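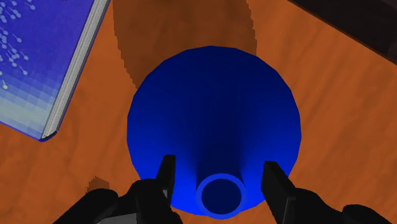

## 4. Oiling the top

Do this before the table goes into use. Legs on first (section 3), bolts done up by hand only. Final tighten comes after.

You'll need: the Kesico oil, 196 mL tin. Sanding block, 100 grit. Lint-free rags, old T-shirts are fine. Gloves. A jar of water with a lid for the used rags.

1. Clear the top. Vases, books, placemats, the lot.
2. Wipe with a damp cloth. Let it dry right through.
3. Sand lightly *with* the grain. Light pressure, no circles. Edges too.
4. Vacuum, then wipe again with a dry rag. Dust left behind goes in the finish and stays there.
5. Shake the tin. Test a bit on the underside first and check you like the colour, it will go darker.
6. Pour a small puddle, spread thin. Work from the far edge back to yourself.
7. Wait 9 minutes. Wipe off **all** the excess. If it feels tacky you've left to much on, go over it again with a clean rag.
8. Leave overnight, windows open. Second coat same as the first.

**CAUTION:** Oily rags can catch fire by themselves. Straight into the water jar, lid on. Do not scrunch them up in the bin.

**Note:** Fornus and Benavides tops come pre-waxed. Oil won't take over wax. Strip it first, see section 7.

### After the second coat

Nothing on the table for 4 days. After that light use is OK, no hot mugs, no wet bases. Felt pads under anything ceramic or glass, and lift things, don't drag them.

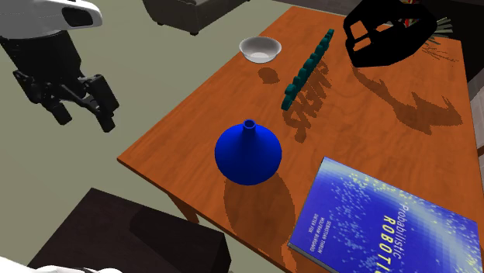 Sheyla Cuervo asks whether the felt pads need to come off when the top gets re-oiled, as hers left pale rings after a year by the window. Pads stay on the ornaments, just move the ornaments round every few weeks so the timber ages evenly. Existing rings: sand the whole top, not only the ring, then go from step 4.

### Upkeep

- Re-oil each September, one coat is plenty.
- Spills: blot, dont rub.
- No spray polish. Plernetti soap is fine, well diluted.
- Water beading gone? Time for another coat.

Now tighten the leg bolts. Quarter turn past snug, then stop.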